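Securing a rear door and ground-floor windows

2 min read

Mon 17 February

Most entries to an outbuilding or a kitchen door are made with a screwdriver or a shoulder. The weak part is usually the keep, the small plate on the frame, and the short screws holding it.
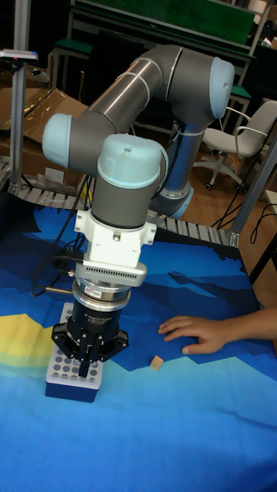
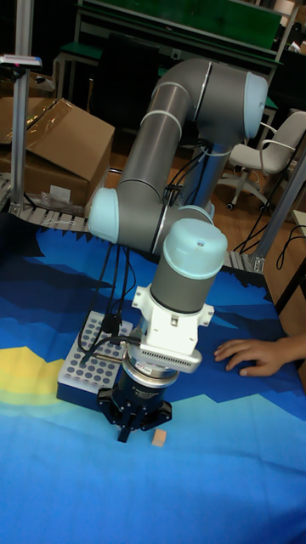

How long should the screws in the keep be?
Long enough to pass through the frame and bite into the wall stud or masonry plug behind it. The screws supplied with most locks reach only the frame.

Keep plate. Remove one screw at a time and replace it before starting the next, so the plate does not shift. Drill a pilot hole first. Old softwood frames split near the edge.

Cylinder. Close the door and look at it side on. If the cylinder stands more than 2 mm proud of the handle plate it can be gripped and snapped. Measure from the central fixing screw to each face and order to those sizes. Vondráček and Loton both sell uneven lengths.

Hinges. On a door that opens outwards the pins are exposed. Fit hinge bolts 300 mm from the top and bottom edges, clear of the hinges themselves.

Sash windows. Fit a stop on each side of the upper sash. Set it to allow a gap no wider than 100 mm.

Sheds. Replace hasp screws with coach bolts, nuts on the inside, and a large washer under each nut. Boris Kubíček burrs the threads over with a hammer afterwards. It works, but the hasp must then be cut off if it ever needs changing.

Lubrication. Use dry graphite or PTFE in cylinders. Oil collects grit. Repeat every August, and check the keep screws for play at the same time.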